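JOKASITZ SHARED WORKSHOP
Minutes of the gripper trial group, May 25, 2021

We started a little later than planned, as the coffee urn in the front room had to be coaxed along, but once everyone had a cup and a chair we had a very good turnout and a friendly, busy evening. The minutes of the previous meeting were read and accepted with one correction: the pads we liked so much last time were the ribbed ones, and the minutes had them down as smooth. Apologies to whoever has been shopping for smooth ones on the strength of it!

Finger pads. The group went over the comparison between the ribbed pads and the flat foam pads that came from Zellport. Feeling in the room was strongly on the side of the ribbed pads for the cubes. The foam has a lovely soft hold, and several people spoke up for it warmly, but it tends to cling when the fingers open, and with a stack of three that clinging is just enough to drag the top cube along. It was agreed to keep the foam for the egg carton exercise and stay with the ribbed pads for stacking.

Stacking trials. The log now stands at 1,486 attempts, counting both sets of pads, and we were reminded that the aim is 500 with each controller setting before we start drawing any conclusions. The slower setting has reached 226. There was a long and good-natured discussion of whether a tower that leans but stays up should be logged as a success. After hearing both sides (twice, in some cases) we agreed that it counts if it stands for 15 seconds after release, and that the person logging should write "leaning" beside it so we can go back and sort them out later.

Wrist camera or table camera. This took up most of the second hour. The wrist view is wonderful for lining up on a cube from above, and the newer members in particular find it easier to learn with. Its weakness is that once you come in close, you lose the rest of the table, and a cube near the bottom of the picture can be half gone just when you want it. The fixed camera shows the whole tower and how far each cube has wandered from the one under it, though it is poor for judging depth. A proposal to choose one of the two was put and dropped. Both will stay on, and we will try the Jirnness controller with the two views side by side on one screen. The brackets need a proper tightening before that.

Cables. Would everyone please check the slack before the arm is moved across the table. We have all forgotten at one time or another, your secretary included.

Room and money. The bench is ours through November on the same terms. The offer of a used table from the Chow building was accepted with thanks, provided it fits through the side door.

Next time: the two-screen trial, the foam pads with the egg carton, and somebody else's turn to bring cookies. We closed in good spirits and the cups were washed. 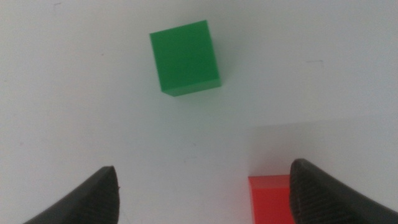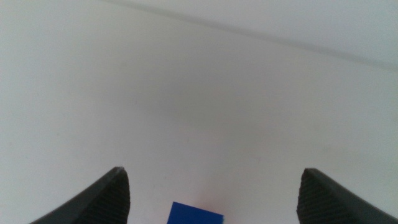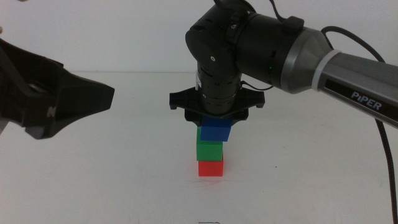

Stacking work with the colored cubes. The first two are wrist camera views, the third is from the fixed camera.

3 comments

Could we have the pad spacing written down somewhere? I tried to match it at home and mine come out too narrow every time.

I still say a leaning tower is a tower. Lovely minutes as always, thank you for doing them.

The side door is narrower than it looks, so please bring a tape measure before anyone carries that table over!

This site uses cookies to remember your settings. By continuing to browse you accept our use of cookies. OK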